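Switching to a mug tree

I finally got rid of the cup shelf. It was a narrow thing over the counter that came with the apartment, and for as long as I've lived here the cups have been stacked on it two deep. The ones in front got used and the ones in back got dusty. In July I took everything down to wipe the shelf and decided not to put it all back.

The count came to 15 cups. I live with one other person. We each drink coffee in the morning and she has tea at night, so on a busy day we might use six. The rest were there from habit, or they had been presents.

I had been looking at mug trees for a while. My aunt had a wooden one with pegs when I was a kid, and I remember the pegs coming loose and somebody gluing them every winter. I wanted one that was plain and easy to wipe down, with the hooks up top so the space underneath stays open. The pole kind with a ring of hooks at the top seemed right. They look a bit like an umbrella with the cloth taken off. 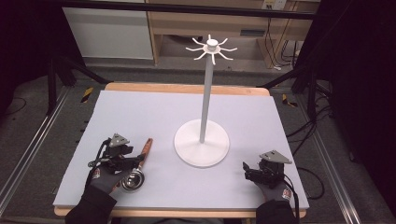

Eight hooks was the number I settled on. Six would have covered daily use with nothing left over for company, and the bigger ones I saw had two levels, which I didn't want. With two levels the lower cups always bump the upper ones, and you end up moving one to get at another.

I asked a few people what they used before I made up my mind. Evdokia Triantafyllou, my neighbor across the hall, keeps her cups in a drawer lined with a dish towel, upside down. It works for her because her cups are all the same height. Mine aren't even close. Thanasis Tsoukalas at work told me to screw hooks into the underside of the cabinet, and he's probably right that it takes up less room, but this is a rental and I've already got more than enough holes to patch when I leave.

So, a stand. The next thing was where it would go. I measured the counter between the toaster and the wall and had 15 inches, which sounded like plenty until I thought about the cups hanging outward. The base takes up very little compared to what the hooks need. If you are buying one of these, measure the width at the top with cups on it. I used a dinner plate as a stand-in and moved it around the counter for a day to see if it got in the way of the toaster. It did, so the toaster moved.

Then the cups. I lined them up on the kitchen table and picked up each one by the handle with one finger, the way a hook would hold it. This got rid of several right away. Two had handles so small that I could barely get a finger in. One was a big soup mug that I never liked lifting even when it was empty. There was a travel cup with no handle at all, which I put with the thermoses where it should have been from the start.

What I kept in the end:

The two white diner mugs from the Koutsoukos sale, heavy but with good wide handles.
The blue one with the chip. It's her favorite and I was told to leave it alone.
A tall striped one from Linevora that holds exactly one can of soup.
Two plain glass ones for tea.
The camping cup.

That left one hook open, and I've kept it open. It's handy to have a spare when something comes out of the dish rack.
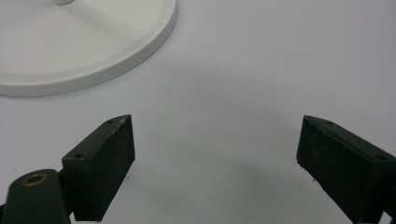
The base

I spent more time thinking about the base than the hooks. A tall stand with everything hanging at the top is going to want to tip if the bottom is too light, and some of the reviews I read were all about that. A wide round one looked better to me than the little square feet. I like that it's flat, too. Coffee drips and crumbs collect on anything with grooves in it, and with a smooth disc you can run a sponge once around the pole and be finished.

White was a question. Abrehet Wubshet, who I used to share a kitchen with, had a white dish rack that went yellow over the years and she warned me about it. Her rack sat in a south window, though. My counter gets almost no sun, and the wall behind is a dull green that makes anything dark disappear. I went with white. 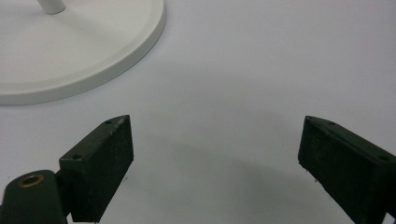
I also put a thin cork mat under mine. The counter is tile and there's a grout line right where the stand needs to go, so it rocked a little on the bare surface. I cut the mat a bit smaller than the base so it doesn't show. It took two tries because I traced the first one too big and then trimmed it crooked.

As for loading it, I've settled into an order. The first cup goes on a hook and the second goes straight across from it. Then the two sides. When I filled it in a circle the first time, one hook after the next, I had four heavy mugs on the same side and I could feel the pole lean when I touched it. Heavy opposite heavy is the rule now. The camping cup hardly weighs anything so it goes wherever there's room.

Handles face out if you hang them from the inside of the handle and let the cup turn. Some of mine turn and some don't. The diner mugs hang at a slant with the mouth pointing down and in, and water runs out of them, so I dry those with a towel before they go up. The metal one I hang any way it lands.

A long handle is nice on a hook, I've found. There's something to hold on to while you're aiming.

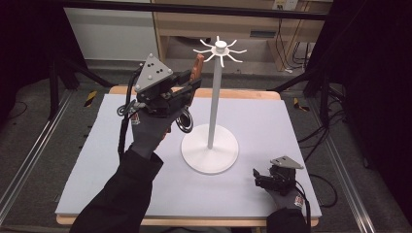
Getting a cup up beside the pole.

The one adjustment I still need to make is height. I'm tall and the stand is fine for me. She reaches from the side and catches her sleeve on the nearest hook, so we may turn the whole thing and leave the empty hook facing the room. I'll try that this week.

The extra cups went into a box with newspaper and I dropped them with Panagiotis Kokkinos, who is setting up the break room at his new place and had been using paper cups. He took all of them, including the soup mug. The shelf is down now. It left two screw holes and a pale stripe on the paint, and I have a can of the wall color somewhere in the hall closet, behind the vacuum. I haven't gone looking yet. I'd like to do the spice rack next, and it's going to take longer than this did.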